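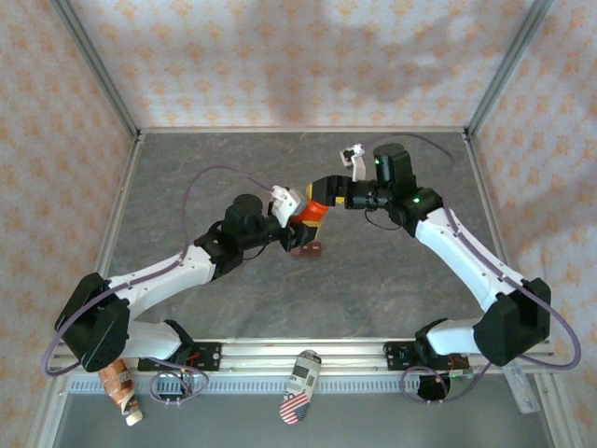 Orange star-like flowers on a white ground, above a gray veined floor.

The case against the accent wall, and most other advice about small rooms

By Dragica Trajkovski
9 Sep 2023

Every few months somebody sends me a link to an article about making a small room feel bigger. The advice is always the same. Paint it white. Hang a mirror across from the window. If you must have a pattern, keep it to one wall, and keep it small. I have been reading this advice since I rented my first apartment in Ondham, which had a kitchen you could cross in 3 steps, and I have never once stood in a small room that felt big because of it.

I want to know who checked. Somebody must have decided at some point that a mirror doubles a room, and as far as I can tell the rest of the trade has been copying it down ever since. When I painted the Ondham kitchen white, I had a small white kitchen. It showed every splash of coffee. The mirror I hung in the hall gave me a good view of my own coat rack, and then of me, annoyed, looking for my keys.

The accent wall bothers me most. It is sold as the brave choice, a way to have personality without the risk. But look at what it does to a room that measures 14 feet on its long side. You walk in, you see one wall shouting and the others keeping quiet, and your eye goes straight to the corner where the paper stops. Now you know exactly how wide the room is. If the pattern had gone all the way around, you might have been looking at the flowers.

My aunt's spare room in Siltville had paper on every wall and, I think, on the inside of the closet door. Small blue sprigs, hundreds of them. By the rules it should have felt like being shut in a hatbox. I slept there every summer as a kid and remember it as one of the more comfortable rooms I have known. I will admit I was shorter then.

Small patterns have a practical side that the articles skip. They hide things. A nail hole in a plain white wall is a nail hole until you fill it and repaint. In a busy little print you can lose a whole row of them. Seams are easier too, provided the repeat is short, and you waste less off each roll lining it up. I paid 300 dollars for a big leafy print a few years back and threw out what looked like a third of it in strips. The leaves were lovely. I still think about those strips.

Then there is the rule that says never mix patterns. If the walls are busy, the floor must be plain, and so on, as if the eye were a fuse that blows. I don't believe it. Plenty of old houses have printed walls over a patterned floor with a rug on top, and people seem to get through dinner. What does matter is whether the patterns are the same size and the same strength. A tidy, repeating print can sit happily next to something loose and wandering, like the veins in stone. Put two tidy prints of equal size side by side and yes, it gets itchy.
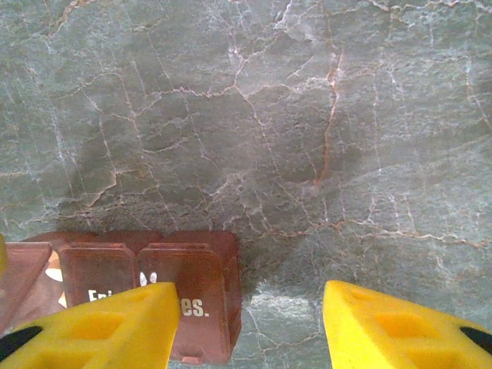
The trouble with showrooms

I went to the Martinelli showroom in May, meaning to look at flooring and leave. I looked at flooring for most of an afternoon. The salesman kept telling me that a pale floor would "open up" the room. I asked what it would open it up to. He laughed, and then he showed me another pale floor.

A showroom has a high ceiling, lamps pointed exactly where somebody wants them, and no laundry. Any sample looks good in there. I took home 5 of them, one from a line called Tremitz that I had already made up my mind to hate, and put them on the floor by the back door where the light is bad. The pale one went a sort of dishwater color by four in the afternoon. The Tremitz, a dark green with rusty streaks, looked fine in the morning and better at night. I had been wrong about it, and so had the salesman, who had called it a "statement piece" and steered me away from it with one hand.

None of this proves a dark floor is right for anyone else. That is the sort of claim I am complaining about. My back hall faces north, and I don't mind a room that feels like evening. You may have a toddler, or a white dog, or a landlord with views. An article that has never seen your hall can't know any of that – it can only tell you what sold well last year and call it a principle.

I also suspect the whole idea that a small room ought to feel bigger. Bigger than what? A bathroom is small. You go in, you wash, you come out. I have used large bathrooms, and they are cold, and the towel is always on the far side. Nobody writes articles on how to make a large room feel smaller, though I have sat through several dinners in rooms that could have used the help.

So I have ordered the green for the back hall, and for the walls I am leaning toward something with a lot of small flowers in it, on all four sides, door frames be damned. My sister says I will be sick of it in a year. She may be right – she was right about the leaves.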